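Plova Questions, Answered (Mostly)

Last updated October 5, 2020

Since I wrote the first post about moving Mum into the old cider barn, my inbox has been wonderfully full. I love it, please keep writing! But I keep typing out the same answers, so I've put them together on one page.

Where is Plova?

Up the valley, past the chapel and left at the milk stand. Plova is the name of the house and the three fields that came with it, and the previous owners left no clue what it means. If you speak a language in which it's a rude word, please tell me gently.

Do you really all live together?

Sort of! Raluca and I are in the main house with the children, and my mother, Ute Albers, has the barn across the yard. She has her own front door, her own kettle and her own opinion on when the bins should go out. We eat together on Sundays and whenever someone has made too much soup (so, most days).

Whose idea was it?

Mum's. She was 87 last spring and announced over the washing up that she was done with the flat and wanted hills. We'd been dreaming about the country for years without doing a thing about it, and suddenly there was a person with a deadline. I can't recommend this method highly enough.

Did your mother and your wife get on before the move?

They did, and they still do! Raluca Văduva is the calmest person I know, and Mum respects anyone who can prune a plum tree. There was one bad week over curtains. It passed.
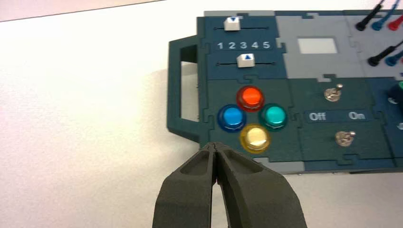 How long did the move take?

From first viewing to last box, 11 months. The selling side was slow, then the survey turned up damp in the barn, and then we waited for the floor to dry out. We finally got the keys in January, in sleet, and I have never been so happy to stand in a puddle.

How did you get all that furniture up the lane?

With a small firm called Allico, who brought two little vans in place of one big lorry after I sent them a photo of the bend by the chapel. If your lane has a bend, send a photo! Mum's wardrobe still had to come in through the hayloft door.

Does the barn count as a separate home?

For us, no. It's an annexe, and we had to ask the council before doing anything to it. Rules change a lot from place to place, so do ring your own planning office before you buy so much as a door handle. Ours were lovely and answered everything, even the silly questions.

What's the wall colour in Mum's kitchen?

By far the most popular question! It's a limewash from Cindimum, in the shade they call Voß, two coats over the old plaster. It looks like wet cement for a day and you will panic. Leave it alone and go for a walk.

Will you plant vines?

I'd adore to, but the slope faces the wrong way. We've put in 15 fruit trees along the top hedge, mainly apples, with two quinces for Mum's jelly. The sheep next door are very interested in all of them.

Do the children miss town?

Our daughter misses the swimming pool. Our son is six and has a stream, so I don't think he remembers there was a town.

Can we come and visit?

Friends, yes, always, bring boots. Readers I haven't met yet, I'm afraid we don't do tours, as it's Mum's home and she likes her afternoons quiet. But we have a little table at the village plant sale each year and I will talk your ear off about guttering if you stop by.

Can I ask something that isn't on this page?

Please do! Leave a comment under any post. I read them all with my morning coffee, and if it's a question about jelly I pass it straight across the yard.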